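Laststead Linens Opens Its First Shop in Guvbridge, and I Couldn't Be Happier

FOR IMMEDIATE RELEASE

GUVBRIDGE – I've been writing this announcement in my head for the better part of two years, usually while ironing, so forgive me if it runs a little long. Laststead is opening a real shop! With a door, and a bell on the door, and a back room where the kettle lives. We open in August at the bottom of Dumar Street, and everyone who has ever emailed me asking "but can I come and feel the sheets first?" is officially invited to come and feel the sheets first.

For anyone new to us, Laststead makes and sells cotton bedding. Sheets, pillowcases, duvet covers, the odd tablecloth when I have a good end of fabric left over. I started the business from my spare bedroom with 3 rolls of printed cotton and a secondhand sewing machine that only ran properly when it was warm. Since then we've sent out 3,000 orders, and I packed a ridiculous number of them myself, sitting on the floor with the tape gun and the radio on.

What we do is small prints on pale grounds. That's been the whole idea from the beginning. I grew up sleeping under florals so big you could lose a cat in them, and I love them, but I wanted something quieter for the bottom layer of the bed, so that you can throw your loud quilt on top and it all still gets along. Leaf sprigs, little stems, a few berries, the occasional bird if I'm feeling bold. (The birds sell out every time, so I should probably feel bold more often.)
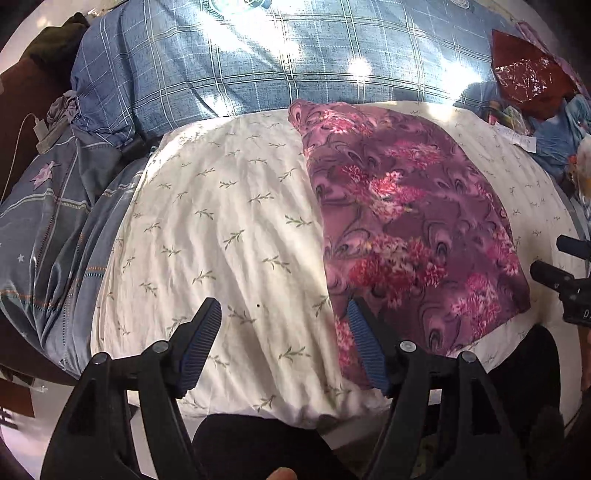
The shop will carry our full range, including the new collection, which is called Hà. I spent a long time on this one. It has softer greens than we've used before and a creamier background, and the cotton is a tighter weave with a smoother hand. I've been sleeping on the samples since the winter and my own bed is now the best advertisement I have. There will be a made-up bed in the middle of the shop floor, and yes, you may lie on it. Shoes off, please.

We'll also be doing a few things in person that we've never managed to do online:

Cut lengths. If you like a print and you want to make your own curtains, or line a drawer, or sew a dress for somebody very small, we'll sell it off the roll by the yard.

Odd sizes. Antique beds, boat bunks, that strange in-between mattress your uncle gave you. Bring your measurements (all of them, including the depth, everyone forgets the depth) and we'll make a fitted sheet to suit. Allow 3 weeks.

The mending table. I'm really excited about this one. Bring in a sheet with a tear or a worn patch, from us or from anybody else, and we'll show you how to patch it. Thread and scraps are on the house. If you've never held a needle, even better, you won't have any bad habits to undo.

Seconds. A misprinted edge, a wobbly hem, a color that came out a touch too blue. These used to pile up in my hallway and now they have a shelf of their own with a lower price on it.

A word on how we picked the spot. I looked at a unit out by the main road, with plenty of parking and big windows, and I just couldn't see myself in it. The Dumar Street place used to sell lampshades. It has uneven floors and one wall that refuses to hold paint, and the light in there at ten in the morning is so lovely that I signed the papers that same week. Cotton wants daylight. You can't judge a white under a strip light, you'll take home a cream and think you've got a gray, and then you'll write to me about it.

The online store isn't going anywhere. Same prices, same packing, same handwritten note in the box, although I can't promise my handwriting will improve. Orders placed during opening week may take a couple of extra days to leave us while we find where we put everything. After that you'll be able to choose pickup from the shop at checkout and skip the shipping.

To say thank you for all the patience, the first 500 customers through the door will get a pillowcase in one of our older prints. They're prints I've retired, so when they're gone, they're gone. One per person, no purchase needed, and you can't choose which one, but you're very welcome to swap with the person standing behind you in line.

I get asked about washing more than anything else, so let me put it in here and save us all some typing. Wash printed cotton at a cool setting with similar colors. Skip the fabric softener, which coats the fibers and makes them feel slick. Line dry if you can, and take the sheets in while they're still a tiny bit damp if you like a crisp finish. Fold them along the grain. And please use the good sheets! I meet so many people who are saving them for guests, and the guests stay two nights a year.

Shop hours will be ten in the morning until five in the afternoon, with a late opening until seven once a month for the mending table. There's a step at the front and a level entrance through the side passage, so ring the bell there and we'll come straight around. Dogs are welcome on the floor and not on the display bed.

Fabric swatches of the Hà collection and price lists for stores are available on request. Press visits before the opening are fine by me, mornings are best for the light, and I'll put the kettle on.

Press and trade inquiries: use the contact form on the Laststead website and write "shop opening" in the subject line.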